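Ticket 899 -- Label export stops at 190 rows
Opened 21/07/2023 by Tadeo Barrientos, Urent
Product: Jatbridge
Status: open

Item list has 4,000 rows. Export to CSV gives 190 and then stops with no error. Same result on two laptops.

Tried: cleared the cache, logged out and in, exported without the photo column. No change.

Reply from support: please check row 191 for a line break in the name field. 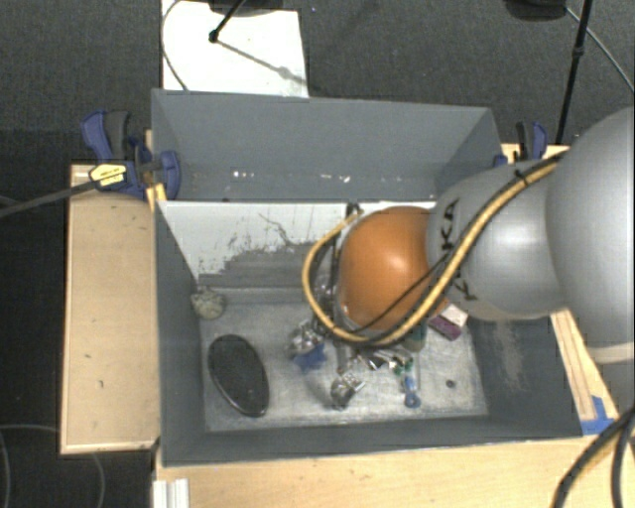
Row 191 had one -- removed it and the export ran through to the end. There are 16 more names like that in the Cáceres list. Can the import screen reject them?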